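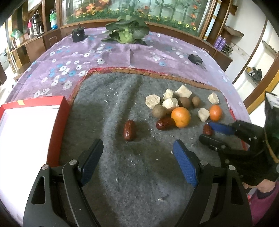

The dried jujubes should go in last when we pack the fruit boxes, after the potatoes and the oranges. I tried it the other way for the Zuvberg order and the small fruit ended up under everything else, where people missed it. Laid out on gray felt, a dark red jujube is easy to find, even next to a large orange. At the bottom of a box it is not. The felt also keeps round things from rolling off the table, so I would like to keep using it. It does hold crumbs, and it needs a good shake outside between batches.

On January 15, 2025, Wakana Shimada wrote:
> Two questions before I write up the packing sheet.
> Do we line the boxes or leave them bare? Dong-hyun
> says the lining paper is nearly gone.
> And should the potatoes be in with the fruit at all?
> Mevden always asked for them in a separate bag.

Line them. I have 900 sheets of the thin paper at my place and can bring half of them over. One sheet on the bottom is enough, and one folded over the top if there are soft oranges in the box.

On the potatoes, I would do what Mevden asked and bag them for everybody. They leave soil on the oranges otherwise. Three to a bag fits the small size. Please put that on the sheet, and ask Gil-soo if he still has the paper bags from September.

The tape is fine as it is, but fold the end under so it can be pulled off without scissors.

Man-sik Noh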